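I have been fond of slow machines ever since the sorting arm at Arboleda closed on Babita Tyagi's sleeve in April and held it for 14 seconds.
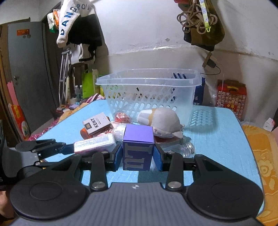 My complaint is with the stop button, dear reader, and with whoever put it behind the arm. A purple box between two finger pads is a gentle thing - a sleeve is a different matter. 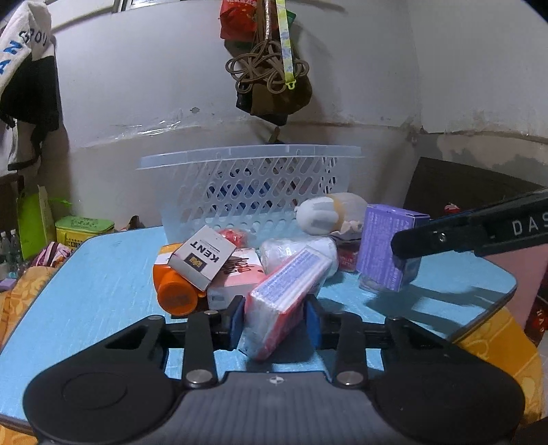 Where should the button go? Within reach of whichever hand is still free.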